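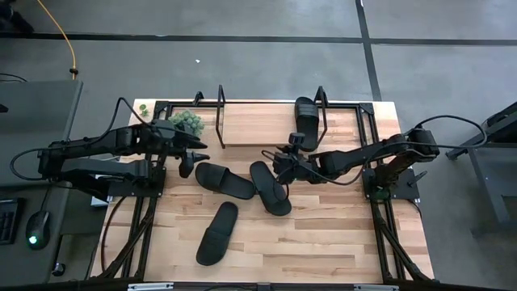 Schwarze Badelatschen mit breitem Riemen, dahinter ein Schuhregal mit schwarzen Drahtbügeln und hellem Holzboden.

Badelatsche

Eine Badelatsche (auch Badeschlappe, Badeschlappen oder Slipper, in Österreich vielfach Badeschlapfen; englisch slide sandal) ist ein hinten offener, meist auch an den Zehen offener Schuh, der ohne Verschluss am Fuß gehalten wird. Sie besteht im Regelfall aus einer durchgehenden Sohle und einem breiten Riemen, der quer über den Mittelfuß verläuft. Von der Zehensandale unterscheidet sie sich durch das Fehlen des Zehenstegs, von der Pantolette im engeren Sinn durch die einfachere Bauweise und die Verwendung wasserunempfindlicher Werkstoffe. Die Abgrenzung wird im Handel nicht einheitlich gehandhabt.

Aufbau

Die Sohle einer Badelatsche ist üblicherweise in einem Stück geformt. Bei vielen Modellen ist sie deutlich dicker als bei Zehensandalen und weist ein leicht vertieftes Fußbett auf, dessen Rand den Fuß seitlich führt. Die Laufsohle trägt ein Profil, das auf nassen Fliesen das Ausgleiten erschweren soll.

Der Riemen kann angeklebt, vernäht oder zusammen mit der Sohle gegossen sein. Einteilig gegossene Modelle haben keine Klebestellen, an denen sich der Riemen lösen könnte, lassen sich dafür aber nicht in der Weite anpassen. Verstellbare Ausführungen besitzen einen geteilten Riemen mit Klettverschluss oder Schnalle. Als Material dient überwiegend Ethylenvinylacetat (EVA), daneben Polyurethan, Gummi und bei gefütterten Riemen ein Kunstleder mit textiler Innenseite.

Da der Riemen bei vielen Modellen nahezu symmetrisch verläuft, sind linker und rechter Schuh mitunter nur am Umriss der Sohle zu unterscheiden. Die Innenseite ist in der Regel gerader geschnitten, die Außenseite stärker gerundet.

Verwendung

Badelatschen werden in Schwimmbädern, Saunen und Gemeinschaftsduschen getragen, außerdem als Hausschuhe und im Sommer als Straßenschuhe. In Sportvereinen sind sie für den Weg zwischen Umkleide und Halle gebräuchlich. Für längere Strecken gelten sie als wenig geeignet, weil die Ferse nicht gefasst ist und die Zehen beim Gehen den Schuh halten müssen. Beim Führen von Fahrzeugen und beim Treppensteigen wird von offenen Schuhen ohne Fersenhalt allgemein abgeraten.

Aufbewahrung

Im Haushalt werden Badelatschen meist paarweise auf dem Boden, auf einer Abtropfmatte oder in einem Schuhregal abgestellt. Verbreitet sind niedrige Regale, bei denen gebogene Drahtbügel an beiden Enden einen Boden aus Holz tragen. Der Raum unter dem Boden kann als zweite Stellfläche genutzt werden. Wegen ihrer flachen Form nehmen Badelatschen weniger Höhe in Anspruch als geschlossene Schuhe und eignen sich für Fächer, in denen Stiefel oder Turnschuhe keinen Platz finden.

Beim Einräumen sind folgende Anordnungen üblich:

Nebeneinander, beide Spitzen nach vorn. Das Paar ist ohne Umgreifen zu entnehmen, benötigt jedoch die volle Breite.
Gegenläufig, eine Spitze nach vorn und eine nach hinten. Die Sohlen liegen enger aneinander.
Aufrecht, mit der Sohle an die Wand oder an das Regal gelehnt. Wasser läuft zur Ferse oder zur Spitze hin ab.
Ineinandergesteckt, Sohle gegen Sohle oder mit einem Schuh unter dem Riemen des anderen. Diese Anordnung wird vor allem auf Reisen gewählt.

Nasse Badelatschen sollten vor dem Einstellen abtropfen. Unbehandelte Holzböden nehmen Feuchtigkeit auf und können sich an den Auflagestellen verfärben. Geölte oder lackierte Böden sind unempfindlicher, sollten aber ebenfalls trocken gehalten werden. Bei Drahtbügeln mit beschädigter Beschichtung kann sich an den Kontaktstellen Rost bilden.

Im Eingangsbereich werden Schuhregale häufig mit Kunstpflanzen ergänzt, die weder Tageslicht noch Gießwasser benötigen.

Pflege

EVA und Polyurethan werden mit lauwarmem Wasser und mildem Reinigungsmittel abgewaschen. Das Profil der Laufsohle lässt sich mit einer weichen Bürste säubern. Starke Hitze ist zu vermeiden: Auf Heizkörpern, in Trocknern oder in geschlossenen Fahrzeugen können die Sohlen schrumpfen oder sich verziehen. Nach der Benutzung in öffentlichen Bädern wird empfohlen, auch das Fußbett und die Unterseite des Riemens zu reinigen und den Schuh vollständig trocknen zu lassen.

Sammlungen

Das Schuhmuseum Trindelthorpe führt einen Bestand von 803 Bade- und Hausschuhen, darunter 239 Modelle mit einfachem Querriemen. Die Erfassung geht auf die Kuratorin Bianka Vass zurück, die das Material nach Riemenform und Art der Sohlenverbindung ordnete. Vertreten sind unter anderem die Hersteller Volter und Nistari. Die Dauerausstellung zeigt 300 Stücke des Gesamtbestands; der übrige Teil ist nach Anmeldung im Depot zugänglich.

Siehe auch

Flip-Flop
Hausschuh
Pantolette
Schuhregal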